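From: Angeliki Tzanetos
To: Prulmont Sewing List
Date: 25th May
Subject: Re: zippers in mesh bags, and the waves

Hi all, and hi Lingyun!

I meant to answer this last week and then my daughter's recital ate the whole weekend. Quoting you so I don't lose the thread:

> I've made four produce bags out of that fine mesh from the Imodbridge sale
> and every single zipper came out wavy. It looks like lasagna. I'm using
> the same nylon coil zipper I put in pencil cases and those lie perfectly
> flat. I pin every inch. I've tried a longer stitch. Is it the fabric, or
> is it me? Also, does anybody line the zipper with something, and what do
> you do with the ends so they don't poke?
>
> Lingyun Hou

It's mostly the fabric, I promise. I had the exact same lasagna in February and I unpicked it so many times that the mesh gave up before I did. The ginkgo one is what I've been working on lately, green and mustardy leaves on white with a yellow zipper: 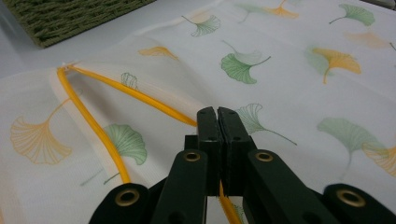
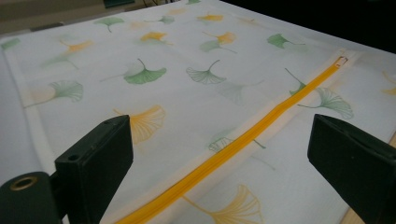 So, pins. I'd stop pinning altogether on this stuff. Mesh has give in every direction and each pin takes a tiny tuck, and then the presser foot shoves all those little tucks along until they turn into your waves. I use wash-away basting tape now, the narrow kind (I buy the Gatchalian one, any will do). Lay the mesh on the table, let it relax for a few minutes, and put the zipper down onto it without pulling on either one. If you catch yourself stretching the mesh to reach the end of the zipper, peel it back and start over. I know, I know, but it's still faster than unpicking.

The other thing that helped me was cutting the mesh panels a good inch too long and trimming after the zipper is in. My cutting used to be so careful! And then the edges would creep anyway and I'd be fudging the corners to make it all meet.

For the machine, a fresh size 70 needle, and drop the presser foot pressure if yours lets you. My old Ellarus has a dial on top that I ignored for years because I thought it was decorative. Stitch both sides in the same direction, bottom to top, even though it's annoying to turn the whole thing around. If you go up one side and down the other, the two sides creep opposite ways and the bag twists.

About lining it: yes, sometimes. I put a strip of white cotton tape along each side on the bags that are going to get stuffed (sweaters, mostly, or my husband's running things). It gives the stitches something to bite into. For lettuce and lemons I don't bother. Use tape you've prewashed, though, or it will shrink on its first trip through the laundry and you'll be right back to lasagna. Ask me how I found out.

For the ends, fold a scrap of the cotton tape over and stitch across it a few times, slowly, hand-turning the wheel when you get near the coil. Keep the slider in the middle while you're doing it. I have sewn a bag with the slider off the end of the zipper more than once, most recently at eleven at night, and getting it back on with both ends closed was not a happy half hour. A fork stuck in the table drawer to hold the slider does help, if you ever end up there.

And please press with a cloth and a cool iron. Touch it for a second, lift, move over. Polyester mesh goes shiny and then it goes away entirely.

On thread, somebody asked off-list and I'll answer for everybody: plain all-purpose polyester. I bought a 1000 yard spool of white and it's done all of mine so far, with plenty left. I match the thread to the mesh and let the zipper be the loud part.

Lingyun, save the wavy ones! They hold onions just as well. If you want some of my basting tape to try before you buy a roll, I'll bring it to the next sew day, just write me back by Friday so I remember to put it in my bag.

Angeliki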